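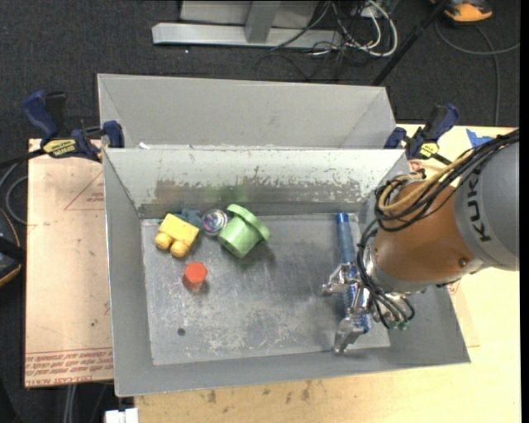 Handout 6: Comparing two grippers on the bin-picking cell
Version of 19/06/2025

Welcome back, everybody, and thank you for the good questions after the last session (I have worked the answers to most of them into these notes, so please don't skip the middle part!). Today we leave the simulator alone and spend the whole lab on the KUKA arm, trying the two-finger metal gripper first and the Zurgate suction cup second. You will run both of them on the same objects, in the same gray bin, and then write up which one you would choose and for what.

6.1 Why we bother with a mixed bin

It would be much easier to hand you a box of identical cubes, and in the first year I taught this course I did just that. Everybody got lovely numbers and learned very little. Now the bin holds a yellow toy block with studs, a red-orange hexagonal block, a light green thing shaped like a top hat, a small round container with a shiny rim and a long blue tube, among other bits and pieces. Each one is a slightly different problem. The tube is long and narrow, so where you grab it along its length matters a great deal. The container has that shiny rim and a clear-looking top, and depth cameras tend to be unhappy with both. The hexagonal block has a nice flat top, and I would expect the suction cup to like it very much.

Look at the bin itself too, while you're at it. The floor is scratched and scuffed, and your segmentation will sometimes decide that a pale patch is an object worth picking up. If that happens, write it down as a false detection and carry on.

6.2 Before you start

Check that both clamps at the rear corners of the front bin are tight. A bin that shifts by even a little will spoil your calibration, and you will spend a long afternoon blaming the software (I have done this more than once).

Look over the cables at the wrist. They loop close to the gripper, so keep wrist rotation inside the limits given in the Werkus settings file.

Run the first three picks at low speed with a hand near the stop button.

6.3 What to record

For each attempt: the target object, the gripper, the grasp angle, success or failure, and one short remark. "Dropped" is fine as a remark, but "slipped out at the tip while lifting" is so much more useful when you come to write things up!

Last June's group logged 1041 attempts, 800 with the fingers and 218 with suction, and the remaining 23 had no gripper written down at all, so we had to throw those out. Please fill in that column.

6.4 Questions to think about

Does a pointed fingertip help or hurt when an object lies close to the wall?
Would you want a different approach angle for the tube than for the blocks?
When the fingers close on one object, what do they do to its neighbors?

Reading for next time: the Ternar notes on grasp scoring, sections 2 and 4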